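How to Mix and Test a Warm Gray for Cabinet Doors
By Isla Ormsby

Print this page
E-mail this page

Gray looks easy on the chip and then goes blue or green once it is on the door. Mixing a small test batch first costs you an evening and saves repainting a whole kitchen.

You will need a plain white cabinet paint, small amounts of black and raw umber tint, a clean jar with a lid, a 2-inch brush and a piece of scrap board. I used Tistik white in satin. Any water-based cabinet paint should do, as long as the tints are made for it.

Pour 300 ml of white into the jar. Add black a few drops at a time and stir for a full minute between additions. Stop while the color still looks a bit too light. Then add the umber the same way. Umber pulls the gray toward brown, and it is easy to overdo. 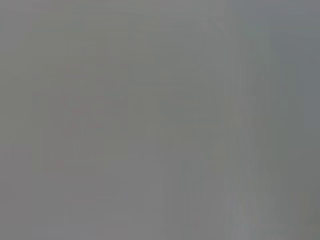 A gray is never one color across a whole surface, so judge it over a wide area. Stand back and let your eyes go out of focus until the edges drop away. You want to see which way each part leans. One gray can run faintly brown on the left and center and bluish toward the right, with a darker, greener band standing upright between them. If your test board does that, turn it end for end and look again. When the blue stays on the same side of the room, the light is doing it and the mix can be left alone. When it moves with the board, stir the jar longer and brush out a new sample.

Let the sample dry overnight before you decide. Look at it in the morning and again after dark with the kitchen lights on.

Sand the doors with 200 grit, wipe them down and prime. Lay on two thin coats – thick ones sag along the panel edges. Brush the panels first, then the rails, then the stiles.

Write down the drops of each tint on the lid of the jar. My Grultgate kitchen took a second batch for the end panels, and I had only the note on the lid to match it by.

Print this page
E-mail this page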